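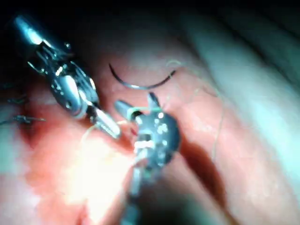
4.2 Thread management as a hidden cost

Figure 3. Needle and suture thread lying over tissue between two instruments.

Suturing textbooks are mostly about the needle. They give it angles, arcs and a good deal of admiration, and the thread gets a paragraph near the back, usually on which knot to tie. Our reading of the recordings suggests the emphasis could be shared out more fairly. The needle in Figure 3 is a thin crescent opening upward and easy enough to find. The suture trailing from its right end is another matter: pale, nearly translucent, and in places only a faint greenish-yellow line on the pink tissue. A second bit of thread runs across a patch of glare, the worst possible background for it.

We coded 261 stitches from the Woldemariam set, marking every interval in which the thread was being moved, freed or looked for and the needle was doing nothing useful. Two raters worked separately and then argued. Most of the arguments concerned "looked for," a category that Sadeghi proposed in November and has had to defend at every meeting held after it. A surgeon who pauses may be searching for a strand, planning the next bite, or thinking about lunch, and the recordings do not say which. We kept the category and report it on its own line in Table 2 so that skeptical readers can subtract it.

Slack was the recurring nuisance. A loop left lying on the tissue is harmless until a jaw closes near it, and strands crossing the jaws, as one does in Figure 3, were coded as "contact" whether or not anyone appeared to mind. We did not try to separate deliberate holding from accidental catching. An earlier version of the codebook did try, ran to 800 words on the subject, and produced agreement slightly worse than a coin would have managed.

Thread color was not varied in this study. Section 5 takes up the question with darker sutures, which bring their own troubles once there is blood in the field.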